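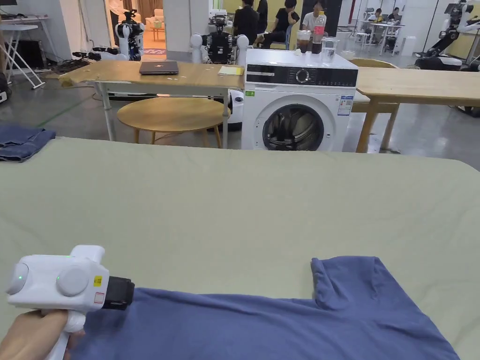
Lenihan handheld kit: where we are at the end of December

4 min read

Hi Irena,

You asked for something shorter than last time, so I'll try! The quick version is that the Lenihan kit is doing what we hoped on laundry, the software that comes with it is still a pain, and I'd like to keep the rental going into the spring.

Since my last note we've moved nearly all the work over to clothes. Mostly T-shirts and jeans on the padded green table, with the washing machine right behind it so we can get on to loading and unloading without shifting everything (Romana's idea, and a good one). We now have 70 clean folding sessions recorded. I'd promised you more by this point, but we lost a good chunk of November to the Erneck license mix-up, and I threw out a batch where the clocks on the two grippers had drifted apart.

What I like about the kit: the pistol grip. I-hsuan and I both did long afternoons with the old Nudau handles and our wrists were wrecked. With this one I can go for 2 hours before I want a break, and new people pick it up fast. Áine was getting a sleeve folded over neatly on her first morning. The indicator lights on the side discs are handy too, you can check them without putting the thing down.

What I don't like: thin fabric. Denim is easy, there's plenty to grab. A T-shirt lying flat is another story, and on soft cotton the tips slide over the top layer or pick up two layers at once. Lenihan offered us softer tips to try, and those should get here in January. I'm hopeful, but I wouldn't buy anything until we've had them on for a week or so.

Support has been mixed. Niamh at Lolldale (they handle the rentals) gets back to me the same day, every time. Tickets that go to Lenihan directly have been slow, and one of them sat for 16 days.

Money: we're under budget on the rental and a little over on people's hours, and overall it comes out close to even. Romana has the spreadsheet and will send it separately.

For next quarter I'd like to extend both grippers for another 24 weeks, finish T-shirts, then start on towels and pillowcases. If you can let me know by the middle of January, Niamh can hold the current rate for us.

Call me if any of this is unclear, I'm usually free after 3.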